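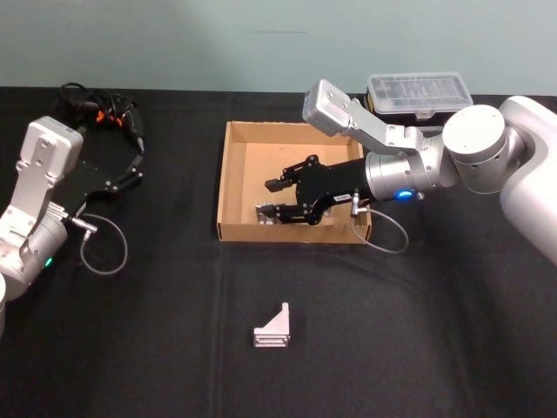 Marwa Kamel wrote back that the word "complete" should come out of the title, and it has. Her point was that a list of town street names with no entries for private lanes can't be complete whatever the county says, and I agree with her on that much.

Data > Place names > Hurnska street names > README

Last updated: Monday, August 17, 2020

# Hurnska Street Names

Street names for the town of Hurnska, with the claimed origin of each name and a grade for how far I believe it.

## What's in it

2,789 rows, one per name. The town's own brochure says 3,000, and I have not been able to find out where that number comes from. My guess is that someone rounded up and it got copied.

Columns:

- name: as printed on the current town map
- former_name: blank if none is known
- claimed_origin: what the sources say
- source: short code, see sources.txt
- grade: A, B, C or X

## Grades

A means I have seen a dated record from the time of naming. B means a later record that at least cites something. C means a story in a local history book. X means the story can't be right, usually because the person the street is supposed to honor was born after the street was already on a map.

Only 763 rows have an A. If you plan to make a chart of "who our streets are named after," please use those and drop the rest. I know it makes a thinner chart.

## Sources

Most C rows come from the Sturner history, a book that gets quoted a lot and checked very little. Sturner gives a founding family for nearly every street in the old town. Some of those families don't turn up in any tax list I've read. Betancur Street is the best known case: the book has a ship's captain, the deed has a feed merchant, and I'd go with the deed.

The Boltonis index is better, but it mixes up streets and alleys with the same name. I split these by hand where I could. Over 20 are still merged and are marked "merged" in the source column.

## Known problems

Accents were lost in an early export and only partly put back. Former names before the town merger are patchy. Don't use this file for mailing addresses.

## Changes

Version 2 drops the "meaning" column. It was mostly guesswork, some of it mine.

Comments (3)

Jericho Barredo
My grandmother lived on Betancur Street and everybody there said captain. A deed only tells you who owned the lot.

Marwa Kamel
Jericho, it does name the street after the owner, in the second paragraph. Still, I'd make it a B until someone checks the other copy.

Guest
Is there a version with the alleys split out? The January file won't open for me.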